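Equipment purchase FAQ — arm cell, Prindia site

Answers to what keeps landing in my inbox. If yours isn't covered, ask me before you put in a request, not after. — Dean Treloar

What are we buying?
One arm, one two-finger gripper, a pedestal, a controller, a workstation. That's the cell. A second cell is a separate request and it's not in this budget.

When does it get ordered?
May, if the quotes are in. Gusley needs a signed PO before they'll hold a delivery slot. No PO, no slot, and we go to the back of the line.

What's the spending limit without a second signature?
1000 dollars. Anything over that goes to me and then to finance. Please don't split one order into three small ones to get under it. They notice.

Why isn't the gripper on the arm quote?
Different supplier. Arm comes through Gusley, gripper fingers and spare pads through Keskin. Two quotes, two lead times, two invoices. Budget for two shipping charges as well.

What does the workstation cost?
2597 dollars, quoted, before tax. Covers the machine and the graphics card. Monitor not included, use one from the storage room. If you only run the sim a few hours a week you don't need your own, share the one at Betis.

Can we start before the hardware shows up?
Yes, and you should. Kitchen tasks are being set up in simulation first. Counter layout, object list, reach, all of it can be worked out there and it costs us computer time and not much else. Reach is the big one — it decides pedestal height, and pedestal height is the one part we can't send back.

Task setups are kept in the shared folder. The one below has the arm over the near counter with a knife lying under the gripper, a second knife farther back, bottles on both counters. Look at how close the arm links sit to the counter when you work out your floor space.

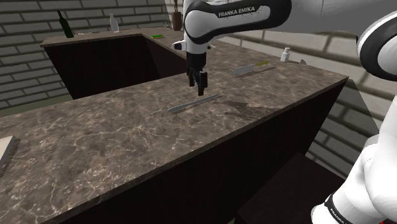 Do we have to buy the same objects that are in the sim?
No. Close is fine. Similar size, similar handle. Get them at any kitchen store and keep the reciept. Use blunt knives for the real cell, no exceptions, and put "blunt" on the request so it doesn't get bounced.

Do we need a real marble counter?
No!! Somebody asked for this twice. A plain worktop at the right height will do. If the surface finish matters for your camera work, get a sample first and test on that.

How much floor space?
Plan on the full reach of the arm plus a walkway you can get a cart through. Send me a sketch with the doors marked. Tape it out on the floor before you send it, the sketches are always optimistic.

Power?
Ordinary wall outlet for the arm controller, but its own circuit. Workstation on a different one. Facilities needs 30 days notice for a new circuit so put that in early, ahead of the PO even.

Is there a service plan?
Optional. Gusley offers one yearly. We're taking it for the first year and will look again after that. Does not cover fingers, pads or cables. Put those under consumables.

What about training?
Two people per cell, half a day each. Comes with the arm. Extra people are charged seperately so pick your two now.

Can we lease?
Asked. The monthly came out too high for anything past a short trial. If your project is really short, talk to me.

What if the quote expires?
Ask for it to be reissued, don't order off the old one. Prices move. Purchasing will reject an expired quote and then it's another week gone.

Where do I send the form?
Purchasing, room 86, or the web form. Cost code at the top — forms without one just sit in the tray.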